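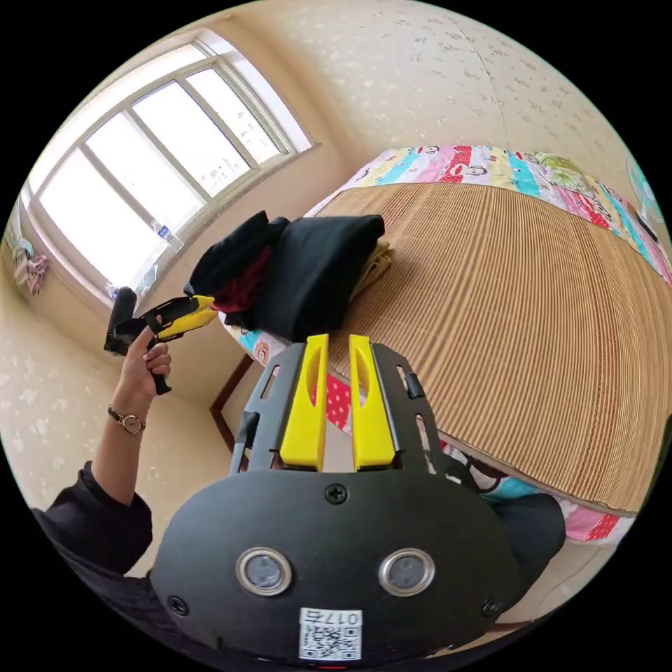
A woven mat on the bed, for nights when a sheet feels like too much.

Subramaniam's is moving across the street, and yes, the remnant bins are coming too

By Darlene Lachance
September
Print | E-mail
122 shares | 16 comments

OK, everybody can stop calling me. Subramaniam's, the bedding and fabric store on Monimeck Street, is not closing. I know what the paper in the window looks like. I saw it too, on my way to get coffee, and I stood there with my hand on my heart like somebody had died. But they're moving! Across the street! You could throw a pillow from the old door and hit the new one.

I went in and asked, which took me most of a morning because I kept getting distracted by the clearance table. The new place is the old Stutari shoe store, the one with the green tile out front that's been empty since the roof leaked. The roof is fixed. The tile stays. The store gets nearly double the room, plus a back entrance with a ramp, so no more hauling a king-size comforter down those three awful steps in the rain (I have done this, I have fallen doing this, the comforter was fine).

The manager is Jytte Grímsdóttir, who a lot of you know from the hemming counter. She took over the day-to-day two years ago and she's been after a bigger space pretty much ever since.

"We have bolts of cloth in the bathroom," she told me. "People go in to wash their hands and come out wanting four yards of flannel."

The old store stays open through the end of the month. Then there's a short gap while they carry everything over, and the new doors open at 10 in the morning on the first Saturday they can manage it. Jytte wouldn't give me a date. The city still has to sign off on the wiring and she says she isn't going to promise something and then have a line of people on the sidewalk mad at her. Fair enough.

Now, the part I wanted to know about was summer bedding, because I don't know about your house but mine has been an oven. September is supposed to be when you can sleep again, and I've been lying there at two in the morning with the fan pointed at my feet. The store used to keep its warm weather stuff on one shelf by the register. In the new building it gets a whole wall, with cotton blankets, linen, and the woven mats you lay over the mattress. I grew up with quilts and more quilts, so I had never slept on a mat in my life until my sister-in-law put me up for a weekend in July. I slept like a rock. I had stripes on my arm in the morning, but I slept.

Jytte says to wipe a mat down with a barely damp cloth, let it dry flat, and keep it out of strong sun. Roll it up for the winter, don't fold it. She said that last bit twice, and looked at me while she said it, so I guess word has gotten around about how I treat things.

The other big question, judging by my inbox, is the remnant bins. They are going across the street exactly as they are. Same bins, same price by the pound, same rule about not dumping the whole thing out on the floor to get to the bottom. (You know who you are.) If anything there'll be more in them for a while, as the staff have been clearing out the back and finding ends of bolts that go back to the previous owner.

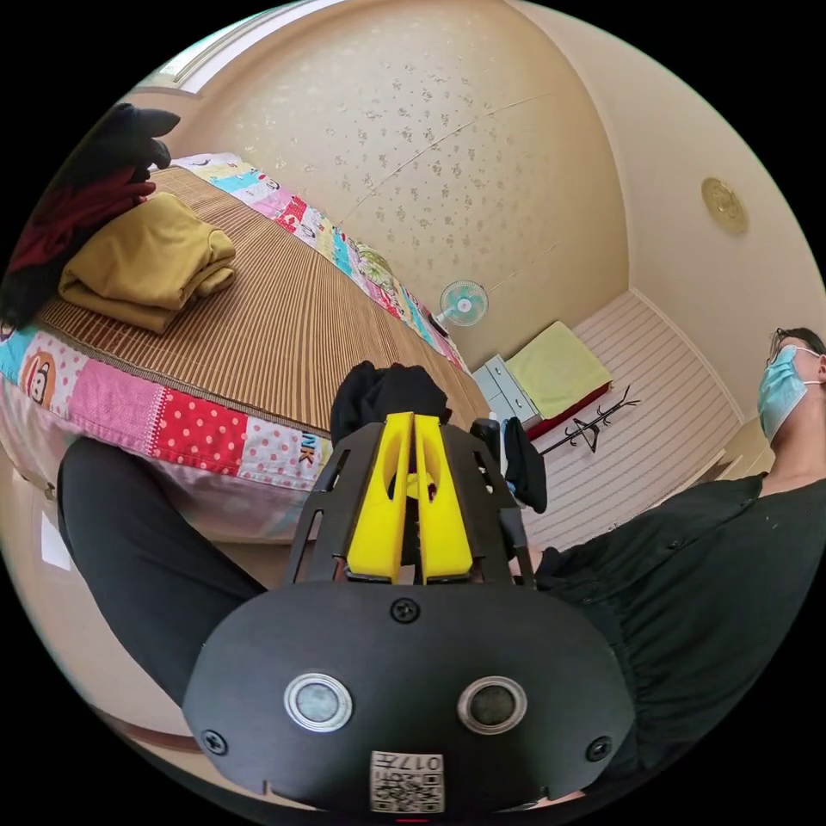
Black fabric, all soft folds.

Black goes first, by the way. I would have guessed white, or maybe something with a print, but Jytte says every plain black remnant is gone by lunch. The high school theater kids buy it, people patching work pants buy it, and I buy it to cover up what the cat did to the piano bench. If you need it, get there early, and if you see me there, that piece in my hand is mine.

There are a couple of changes you may not love. The button drawers are getting thinned out, with the odd singles going into mixed bags. The Iltulex thread rack is going away altogether once what's there is sold. And the hemming counter is going to appointments in the afternoons, with walk-ins in the morning only. I grumbled about that one. Then I remembered how long I stood there last spring with my nephew's suit pants and I quit grumbling.

On the good side, there's going to be a big cutting table you can use yourself if you've bought the fabric there, and evening hours once a week for people who work days. They're also putting up 1,000 fabric swatches on a board along the hallway so you can feel things without unrolling a bolt. I got to feel a few of them while they were still in a shoebox. There's a brushed cotton in there I've been thinking about ever since.

As for the old storefront, I asked around and didn't get far. The landlord hasn't signed anyone, and the bakery next door would only say they've "looked at it." If it turns into a bigger bakery I will be the first to report on it, probably with my mouth full.

Gift cards and store credit carry over, and so does anything you have on layaway, but bring your slip. If you've got hemming waiting to be picked up, please go get it before the end of the month. Jytte has a whole rack of finished curtains back there and she would really like not to carry yours across Monimeck Street.

Print | E-mail
Share this story (122)
Comments (16)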